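Azar 3: sincronización y segmentación para demostraciones con pinzas de mano

Llevo desde septiembre usando Azar 3 como capa intermedia entre la captura y el entrenamiento. El programa lee las grabaciones de las cámaras de muñeca y de cabeza, las alinea en el tiempo, estima la apertura de cada pinza y parte el conjunto en episodios. Lo edita Odetti, el mismo grupo que mantiene el planificador Uller, y se distribuye como paquete de Python con un visor web.

La tarea de evaluación es deliberadamente aburrida: coger un libro de la mesa con dos pinzas de mano y meterlo en un archivador vertical de cuatro compartimentos. Es bimanual, hay contacto con la mesa y la inserción tiene poca holgura. Reuní 480 episodios.
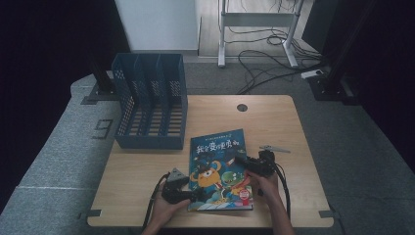
La instalación no da problemas si se respeta la versión de las bibliotecas de vídeo que pide el manual. Con una más reciente, el importador arranca, no avisa y entrega marcas de tiempo en cero. El fichero de configuración es un YAML largo pero legible. Se echa en falta un validador: un nombre de flujo mal escrito se ignora sin más.

La alineación temporal es lo mejor del paquete. Azar correlaciona el movimiento visual de cada flujo con la unidad inercial correspondiente y corrige la deriva por tramos. En sesiones largas el desfase residual quedó por debajo de un fotograma, cosa que con Plusta, la herramienta que usábamos antes, solo conseguíamos ajustando a mano.

La estimación de apertura funciona sin marcadores. Hay que calibrarla una vez por pinza, con los dedos abiertos y sin objeto, sobre un fondo homogéneo. El asistente pide 40 fotogramas y ajusta un modelo de dos brazos articulados. 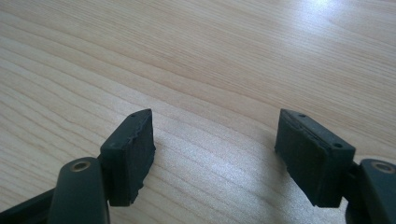

El ajuste tolera bien los reflejos especulares suaves. Tolera peor el desgaste de las almohadillas: el modelo supone un borde interior recto, y una goma mellada introduce un sesgo que luego se arrastra a toda la sesión. Se puede compensar con el parámetro de margen, mal documentado, o recalibrar cada vez que cambie el perfil del dedo. Yo recalibro.

La detección de agarre combina la apertura estimada con un segmentador que separa dedos y objeto. En superficies lisas y de un solo color acierta casi siempre. Las cubiertas ilustradas son otro asunto – con el monstruo naranja moteado, los rayos amarillos y el dinosaurio verde que asoma junto a la almohadilla derecha, el segmentador tiene bordes de alto contraste de sobra donde engancharse, y a veces cierra la máscara del objeto sobre un contorno del dibujo en lugar del canto del libro. El efecto práctico es un inicio de agarre adelantado unos fotogramas. Subir el peso del término temporal lo reduce, a costa de retrasar la detección de la suelta.

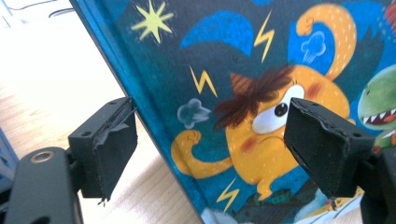
La exportación de máscaras merece un comentario aparte. Azar guarda una máscara por dedo y otra por objeto, con un índice de confianza por píxel que el visor superpone en falso color. Los peores valores se concentran en el contorno de las almohadillas: la espuma negra deshilachada y la tira de cinta que se levanta en la del lado del lomo generan un borde irregular que el modelo reparte entre dedo y objeto. Para entrenar una política con imagen completa da igual. Para calcular el punto de contacto, no tanto, y acabé aplicando una apertura morfológica antes de exportar.

La partición en episodios se apoya en los eventos de agarre y suelta, más un umbral de velocidad. De los 480 episodios hubo que corregir a mano los que contenían un reagarre, que el programa divide en dos. Existe una opción para fusionarlos por proximidad temporal, aunque no distingue entre un reagarre y el comienzo de un intento nuevo.

Queda el asunto de las oclusiones. Durante la inserción, la cámara de muñeca suele perder casi media vista detrás de un objeto pegado a la lente y fuera de foco.

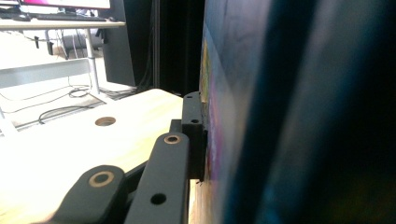 La odometría visual de Azar aguanta en esos tramos si el resto de la imagen conserva textura en el fondo, y pondera automáticamente la inercial cuando no la hay. El cambio de ponderación deja un pequeño escalón en la trayectoria, visible en la derivada. El suavizador incluido lo elimina, pero también redondea los contactos bruscos. Lo desactivo y filtro después, con una ventana más corta.

En rendimiento, la versión 3 procesa por lotes de hasta 3000 fotogramas; con el valor máximo mi GPU se quedaba sin memoria y el proceso caía sin guardar el estado. El lote más grande que terminó fue de 2949. El visor va fluido salvo al abrir tres flujos con máscaras superpuestas.

La conexión con Uller exporta trayectorias en el marco de la mesa, con orientación en cuaterniones y el escalar al final. Conviene comprobarlo antes de mezclar datos convertidos con Plusta, que lo pone al principio.

Valoración: recomendable para captura bimanual con cámaras de muñeca, sobre todo por la sincronización. Quien necesite instantes de contacto precisos tendrá que revisar los eventos a mano. La licencia académica incluye el visor; la conexión con Uller se paga aparte.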